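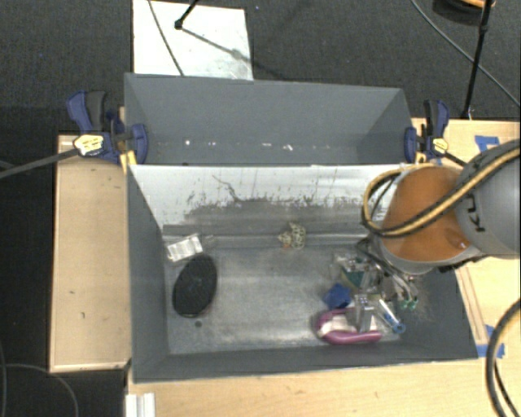
Page last changed: June 2022

Unit 4: Reviewing a bin-picking kit

Reading before the session: the Corgate data sheet and the first part of the Trelov user guide. Bring both.

The product under review is the Corgate picking kit, sold as a package of gripper, software licence and two days of on-site training. The arm is bought separately. Trelov offers a similar package on a monthly contract, and we compare the two in July.

1. What the seller promises
Corgate quotes 1000 picks between service checks. Ask what counts as a pick. In the brochure it means any closed grip, including those where the item is dropped on the way out.

2. Why mixed bins are hard
Look at the front bin. Clear, crinkled packaging lies in the same pile as shiny and dark items, and the floor itself gives bright reflections. Depth cameras often misread such surfaces. Small flat things near a corner are a separate problem – the fingers need room beside the wall. A steep approach helps, but it brings the wrist close to the sides.

3. Fixing the bins
Bar clamps grip the bins near where they meet. The guide allows clamps or a bolted frame. If a bin shifts, the calibration must be repeated, and Corgate allows about 10 minutes for that.

4. Cost
The licence is 2186 pounds a year for one arm. Spare fingers are extra. Balogun, the reseller, will lend a kit for trial if the buyer pays carriage.

Task
Write one page advising Polo, a small parts warehouse, whether to buy or rent. State which claims you would test first and how. Hand it to Ignacio Whitlock before the July session.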